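# House rules for teaching a humanoid to tidy up

I've been promising to write up our working rules for months, and since we just passed 922 recorded runs on the bedroom tidy-up task, I figured it was time. Grab a coffee, I tend to go on a bit.
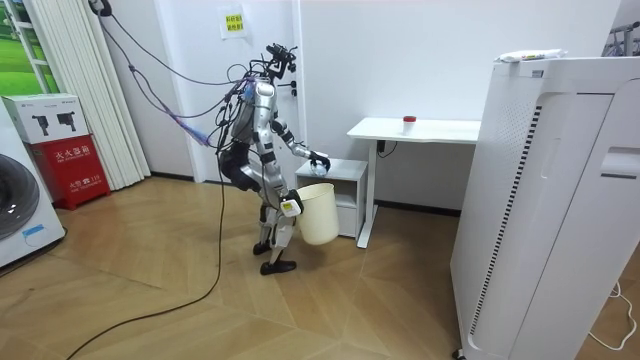
So, the rules. When I joined the Geltness project we had a safety document that ran to 13 pages, and I can promise you that people read it exactly once. It was full of good stuff (really!) but you can't flip through 13 pages when you have a humanoid powered up and a session starting in two minutes. Last September I sat down with a marker and a stack of cards and tried to boil it down to what we do every single time. What follows is the current version, with my grumbling included at no extra charge.

## Before power goes on

The tether gets checked first. I mean hands on it, following it from the top all the way down to the robot, feeling for kinks and making sure there's enough slack for a full turn. We used to do this by eye from the doorway and it was sloppy. A cable that looks fine from ten feet away can be pinched against a joint, and you'll find out when an arm goes up and the cable doesn't.

Floor cables come next. Anything running across the floor has to be on the side the robot is not going to step toward. If the task has it walking in both directions, we stop and re-route, even if it eats up half the morning. I lost that argument once at our old site in Ilville, and I've been a huge pain about it ever since.

Then somebody says out loud who has the stop button. One person, by name, and that person does nothing else. No laptop, no phone, no "I'll just move this real quick." If you want to move something, you hand the button over first and you say so. It feels silly for the first week and then it feels weird not to do it.

## Props

I have strong opinions about props!

Everything the robot picks up during practice has to be empty or sealed. No open liquids, no glass, nothing with a blade, and no real medicine of any kind, ever. You'd think that last one wouldn't need writing down, but bedside stuff is one of our main categories, and people will grab whatever is in their bag.

Wastebaskets are my favorite prop and also the biggest source of bad data. A light plastic one swings and tips, so if one hand is holding the rim while the other is busy on top of a cabinet, you've got two things going on and both of them can go wrong. Our rule is that two-handed tasks get practiced one hand at a time first. Hold the basket and do nothing else. Put it down. Then do the tabletop part alone. Only after that do we put them together, and only at slow speed for the first 270 runs. Why 270? That's what the log said when we stopped seeing surprises, and I'd rather use a number from our own log than a nice round one.

Furniture stays where it is for the whole session. If a cabinet gets bumped, we write it down and stop the run, then put it back. Nudging it with your knee in the middle of a run is the sort of thing that makes the person cleaning up the data (me) say bad words.

## While it's moving

Stay out of reach, and reach means the arm at full stretch plus one big step. The step is there for falls. A robot on a tether can still swing, and I wish more people planned for the swing and not only the drop.

Don't talk to the person driving unless it's to say "stop." And when anybody says "stop," it stops. You don't ask why, you don't finish the grasp. We've had over 2,319 sessions across all our tasks now and plenty of those stops were for nothing - a noise, a funny feeling, one time a sneeze. I'm fine with that. I would take a hundred sneezes over one person who kept quiet.

Warm joints get a break. Bent knees are hard work for the motors even when the robot is only standing there, so we watch the temperature readout and rest it on the hoist when the numbers start climbing.

## Writing it down

The log gets filled in before anyone leaves the room. We use Doolan, our homemade logging sheet (it's a glorified spreadsheet, please don't be impressed). Every run gets a pass, a fail or a "not sure," and I fought hard for that third one. Without it, people round up.

For a "not sure" we want one plain sentence on what happened. "Grip was low on the bottle" is great. "Weird" is not great, and yes, I have typed "weird."

## Stuff I still want to fix

We don't have a good rule for visitors yet. The group over at Heltgate puts tape on the floor and everyone stays behind it, which sounds perfect until you remember that our rooms are small and the tape would end up in the hallway. If you work in a tight space and you've solved this one, leave me a comment. I'd also love to hear how you store your tethers between sessions, because ours are currently on a hook that I don't trust.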